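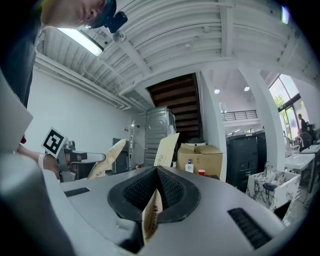

I have finally, finally sorted the paper. All of it! Seeds, letters, receipts, the postcards from my Himidden years, the instruction sheets for appliances I gave away two apartments ago. If you've been reading for a while you know I've been threatening to do this since March, and you also know how I feel about plastic bins, so it will not shock anyone that the whole project ended up running on plain kraft envelopes.

I love a kraft envelope. I love the color, I love the slightly rough feel of it, I love that you can write on one in pencil and still read it years later. White envelopes make me feel like I owe somebody money. Kraft envelopes make me feel like there might be seeds in there (and in my house there often are).

So, how it went. I started with the big drawer in the hall, the one that only opens if you push down on the left side first. I tipped the whole thing out on the living room rug, which I don't recommend if you have a cat or a ceiling fan. I have both. After the fan incident I moved everything to the dining table and began again with the windows shut.

My first plan was to sort by year. Terrible plan! I don't remember anything by year. I was standing there with a concert program in one hand and a warranty card in the other, trying to work out which summer I had bronchitis, and I'd filled exactly one envelope in an hour. So I scrapped that and sorted by what I'd be thinking when I came looking. "The heating is making that noise" is an envelope. "Birthday coming up, need a nice card" is an envelope. "What was that soup" is a very fat envelope and may need to become two.

The total came to 472 pieces of paper, which I know only because I kept a tally on the back of a pizza menu. That doesn't include the pizza menus. I went from that down to 22 envelopes, and everything else was recycled or shredded or, in the case of some truly awful poems, torn up by hand over the sink.

A few things I worked out along the way, in case you've got a drawer like mine.

Write on the envelope before you put anything in it. I know, I know. But once there's a lump inside, your pen jumps all over the place and the label looks like it was written on a bus. I wrote mine small and along the long edge, so that when they're standing up in the box you can run a finger across the tops and read them with your head tipped a little to one side. It looks so good. I keep opening the lid just to look.

Stand them up. Please stand them up! I had envelopes lying flat in a stack for the first couple of days and every time I wanted one it was at the bottom, and pulling it out sent the rest sliding off the shelf. Upright they behave. If the box is too roomy and they start to slump, fold a piece of cardboard and wedge it in at the back until you have more to file.

I also put a stiff card in front of each group, cream colored, cut from the backs of old notepads. I type what's in the group and glue the strip on. Typing was pure indulgence, I got the old Gruber out of the closet for it and the letter e is clogged so everything reads a bit like a ransom note. I don't care, I adore it.

Don't seal anything. I sealed the first 5 because it felt ceremonial and then had to steam open the one with the car title in it. Tuck the flap in and leave it.

The box itself came from the flea market in Miltden, the one in the parking lot behind the old cannery. It had been holding sheet music and still smells of somebody's piano bench. I'd gone for a lamp. It's just the right height for the envelopes with the flaps tucked, and I carried it home on my lap with my coat around it like a baby.

The seeds got their own section and that was the part I enjoyed most. I'd been keeping them in the original packets with a rubber band, and the band had dried out and snapped, so there was a good pinch of mystery seed at the bottom of the drawer. I've put it all into one envelope marked "surprise" and it's going in the bed by the back steps as soon as it's warm enough. Could be lettuce. Could be hollyhocks! The rest are grouped by when they go in the ground, and I've slipped a scrap of paper in with each one saying how it did last year. The Flemine beans get a note that just says MORE.

Postcards I couldn't bring myself to divide up. I tried by sender, then by place, then by whether there was a donkey on the front (more than you'd think), and in the end they all went in together, and on rainy evenings I can pull out a handful and see what I get.

What's left is the pile of photographs, and I'm leaving that for winter. They're in a shoebox on top of the bookcase and I have promised myself not to lift the lid until the tomatoes are done, because I know what happens when I do. I'll sit down for a minute and then it'll be dark out and I won't have eaten.

Next up is the spice shelf. I already have envelopes left over and I'm wondering about bay leaves. If you keep yours in paper, does it work? Do they go dusty? Tell me in the comments!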